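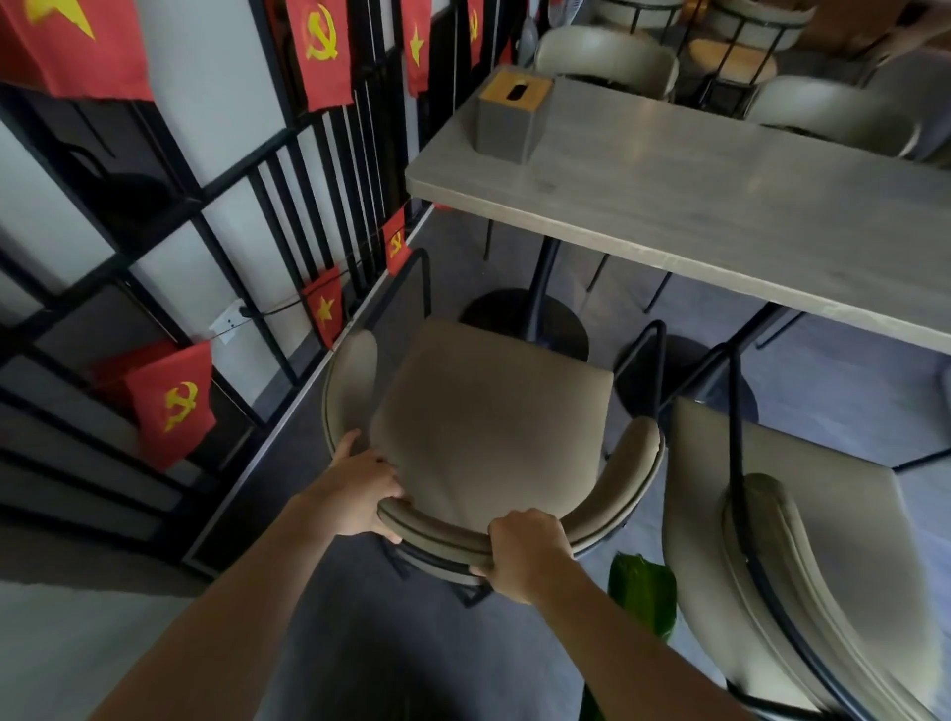 Armchair by the table, both hands on the back rail.

Jallby Community Help > Science and sky > Watching from home

How do I work out when the space station goes over, and will I see it from a town?

Posted by Jeptoo Kombo

My son is 6 and has got very keen on space since a visitor came to his school in December. He has asked if we can see the space station from our house. I said yes without knowing if that was true. We live on the Drinthorpe side, in a terrace with street lamps front and back. The back garden faces roughly south and there is a row of tall trees at the end of it.

I have tried two different phone apps. They both list passes but the times don't match, and one of them gives a pass at ten past two in the afternoon, when I can't see how anyone would see anything. There are also numbers for "max elevation" and "magnitude" that I don't follow. We went out one evening at the time given and saw nothing, though it was partly cloudy.

What I would like to know is which passes are worth going out for, where to look, and whether I need binoculars. I don't want to spend much. He goes to bed at half past seven so early evening is best, but I can keep him up now and then.

Theophilus Gbeho

You can see it from a town with no trouble. It is one of the brightest things in the night sky after the Moon, and street lamps make little difference to it. You don't need binoculars. They make it harder, as it moves quickly and you will lose it.

The station has no lights you can see from the ground. What you see is sunlight reflecting off it, mostly off the solar panels. So you need the sky to be dark where you are and the station to still be in sunlight. That happens in the couple of hours after sunset and the couple of hours before sunrise. In the middle of a winter night the station is in the Earth's shadow and you see nothing even if it goes straight overhead. Your afternoon pass is a real pass, but the sky is too bright. Most apps have a setting called "visible passes only" or similar. Turn that on and the odd ones will go.

Max elevation is how high it gets above the horizon. 0 degrees is the horizon and 90 is directly above your head. With trees at the end of the garden I would ignore anything under 40. The low ones are dimmer as well, since the station is much further away from you.

Magnitude is brightness, and it runs backwards. A lower number is brighter, and a minus number is brighter still. Anything from minus 2 down is easy. Minus 3 is very good and your son won't miss it.

Check that both apps have your location set properly. If one was set to another town, or to a different time zone, that would account for the times not matching. Also, some apps give the time it first comes over the horizon and others give the time it is at its highest, and those can be 3 minutes apart.

It usually comes up from somewhere in the west and travels towards the east. It looks like a steady white light, moving at about the speed a high aeroplane seems to move, with no flashing and no sound. If it flashes red or green it is a plane. Sometimes it fades out halfway across the sky. It has gone into shadow when that happens, so don't wait for it to come back.

Go out five minutes early and stand so that you have a clear view west. If the house blocks that, the playing field off Rweyemamu Road is open on all sides and there is parking at the bottom end.

One more thing about dates. Passes come in runs. You may get a good week or two of evening ones, then nothing, then a run of early morning ones. The predictions shift a little if the station's orbit is adjusted, so look at the list on the same day and don't rely on one you wrote down a fortnight ago.

istmont_dave

just buy a telescope, there are loads second hand. my cousin got one for 500 and you can see the rings of saturn

Theophilus Gbeho

Saturn is good through a telescope but it won't help with this. The station crosses the sky in a few minutes and following it by hand with a telescope is difficult even for people who have done it for years. I would leave that for later.

Jeptoo Kombo

Thank you, I have found the visible passes setting and the list is a lot shorter now. One of the apps was set to Istmont. There is a pass at ten to seven with a max elevation of 61, so we will try that one from the field if it is clear.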